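Stories > Short Fiction > Weather

The Forecast for Brarnent

Filed under: Short fiction, Weather and climate

The hail cannon at Brarnent had been bought second-hand from a man in Toledo, who swore it had never let him down and sold it rather cheaply for all that. It stood at the top of the Fandetti orchard, pointing at the sky like an enormous ear trumpet, and every time a cloud came over the ridge it went off with a noise that loosened teeth.

Janaína Dantas had been sent by the regional weather office to find out whether it worked. She already knew whether it worked. So did everybody at the office, and so did everybody who had ever written a paper on the matter, but the cherry growers of Brarnent had asked for a proper trial, and the growers voted.

'You will stay all of April,' said her head of section. 'You will put out hail pads. You will be polite.'

The hail pads were squares of foam wrapped in foil. You nailed one to a post, waited for hail, and measured the dents. Janaína put out 11 of them, in a line from the orchard down to the football pitch, and by the following morning she had 2 fewer, a goat having taken an interest.

Old Fandetti came to watch her replace them. He wore a waxed hat and ear defenders, the ear defenders pushed up over the hat so that he looked like something that had landed.

'What does the foil do?' he said.

'It dents.'

'And then?'

'I measure the dents.'

He thought about this. 'My cannon,' he said, 'stops the hail before it can dent anything.'

'Then there won't be any dents,' said Janaína, 'and we'll both be happy.'

She saw at once that this had been a mistake. Fandetti repeated it in the bar that evening, and by the time it came back to her with the bread it had become official policy. No dents, the cannon works. The woman from the weather office had said so.

She explained about controls. She explained it in the bar, standing up, with a map. If it did not hail in Brarnent, that proved nothing unless it did hail somewhere very like Brarnent, on the same day, under the same cloud, with no cannon. What was needed was a second valley.

There was a silence while the room considered second valleys. The only one on offer was Buleo, on the far side of the ridge, and feelings about Buleo ran high. The people of Buleo held that the cannon worked very well, and that what it did was push the hail over to them. They had sent three letters and, one Christmas, a bucket of ice.

'You want to put your foil in Buleo,' said Fandetti slowly.

'If you don't mind.'

A smile went round the bar, passing from face to face like a plate of something good. They didn't mind at all. They offered to carry the posts.

So she had two valleys, and for three weeks she had no weather. The sky over Brarnent was a flat and stupid blue. She drove over the pass each morning, inspected the Buleo pads, drove back, inspected the Brarnent pads, and wrote 'nil' in both columns. In Buleo they gave her coffee and asked, in lowered voices, whether there had been any dents on the other side. In Brarnent they gave her better coffee and asked the same thing louder.

The cannon went off regardless. It went off for a small white cloud that had plainly lost its way, and for the smoke from a bonfire. It went off once at four in the morning for the moon, Fandetti's nephew having been left in charge. Each time, no hail fell, and each time Fandetti would look across at her and raise his eyebrows under the hat.

'It wasn't going to hail,' she said.

'It certainly wasn't after that.'

She began to sleep badly. She rang her head of section and asked whether the trial could be extended into May, and he said he had rather thought it would end by itself. She said that was what everyone thought about weather. He told her to have a day off.
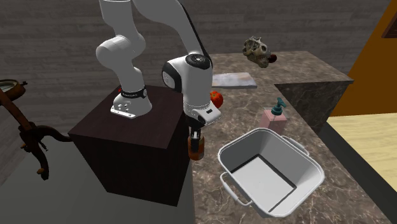 The last week

The storm came up from the south in the afternoon, and it was a beauty. Janaína had seen it on the radar at breakfast, no bigger than a thumbnail, and had gone about all morning pretending not to look. By three it had filled the end of the valley. It was the colour of a bruise, with a greenish light underneath that she knew from textbooks and had always privately hoped to meet.

She rang the office. She rang Buleo and told them to get their cars in. Then, being fair-minded, she walked up the orchard to tell Fandetti.

He was already there, hat on, ear defenders down. He had his hand on the lever and he was looking at the cloud with real respect.

'Big,' he shouted.

'Very big,' she shouted back.

He pulled the lever. There was a click.

He pulled it again. The nephew was sent to look at the gas, and came back and said something that Fandetti lifted one ear defender to hear. The gas was finished. It had been finished, as far as anyone could work out, by the moon.

The three of them stood there. Up on the ridge a line of rain had started, as neat as a ruled margin. Janaína found that she was holding her breath, and that what she was hoping for was most unscientific. She wanted hail the size of walnuts. She wanted it on every one of those silly squares of foil. Then she looked along the rows at the blossom, and at the old man standing among it with his hand still on the lever, and she stopped wanting anything of the kind and felt ashamed of herself.

It rained. It rained magnificently, for 4 hours, on both valleys alike, without a single stone in it. The gutters ran over, the goat got into the church, and when the sun came out Janaína waded down to the football pitch and found every pad as smooth as the day she had wrapped it.

The report is dated May 14, 2021. It runs to three pages and says that no hail was recorded at either site during the trial, that the results do not allow any conclusion to be drawn, and that further work would be of interest. Her head of section took out the last part.

In Brarnent they had it framed for the bar. They had underlined 'no hail was recorded' in red, and old Fandetti, who had now satisfied himself that the cannon worked just as well empty, was saving a good deal on gas.

Buleo wrote to the weather office in June. They wanted to know where they could buy one.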